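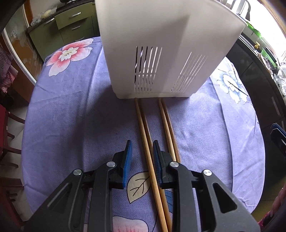

Figure 4.1 Chopstick-like sticks lying in close pairs on a patterned cloth, with the gripper open.

Chapter 4
Learning from Hand-Held Demonstration

This chapter sets out the Walczak method, in which a person performs a household task with hand-held grippers and a policy is trained on the recordings. Thin objects that lie side by side are treated first.

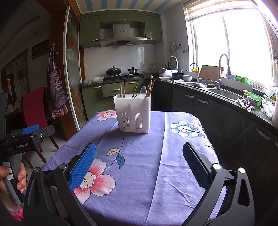

Figure 4.2 Chopsticks and a white spoon standing in the slotted holder.

The Ferkthorpe study compared training sets of 30 and 40 demonstrations. Section 4.2 considers how mixed utensils affect the choice of grasp.

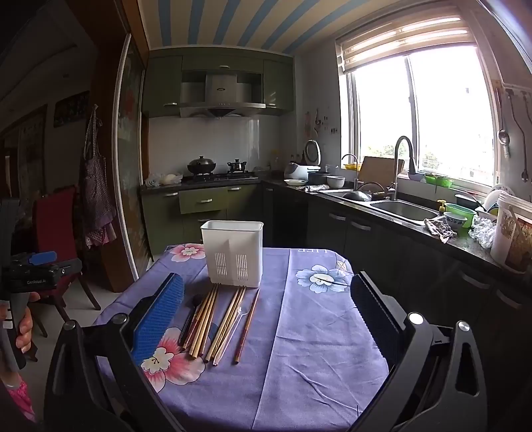
Readers should be familiar with the notation of Chapter 2 before proceeding.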